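Ticket 1273: Bed linen, Room 212
Property: Fleury Residence
Opened: 4/23/19
Reported by: Josiane Picard
Assigned to: Florian Leblanc, Linen Services
Status: Open

The fitted sheet in Room 212 will not lie flat. Creasing persists toward the wall and the headboard after refitting. The sheet is from the Drenico stock issued in June. Housekeeping is asked to confirm the mattress depth before a replacement is released.

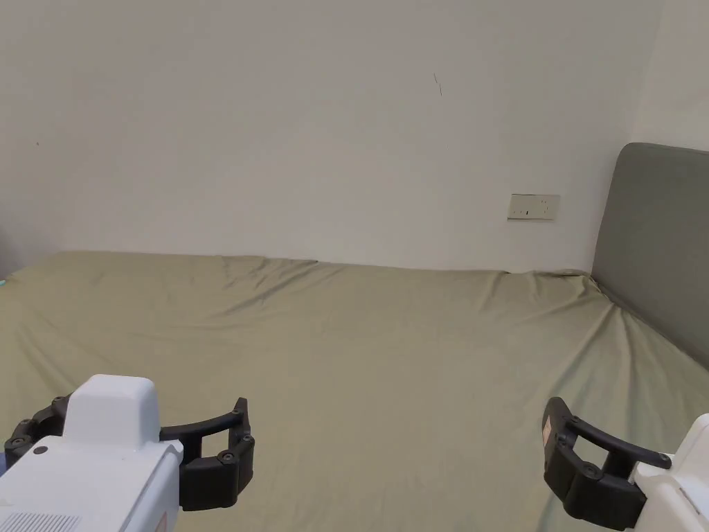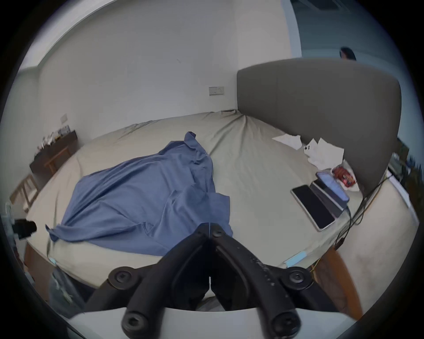

Bed with gray headboard, fitted sheet creased.

Question from Housekeeping: Should the sheet be ironed before it is fitted again?

Reply from Linen Services: Ironing is not required. Please check the size label first and fit the two corners at the headboard before the others. If the creasing remains, return the sheet to the linen room under this ticket number.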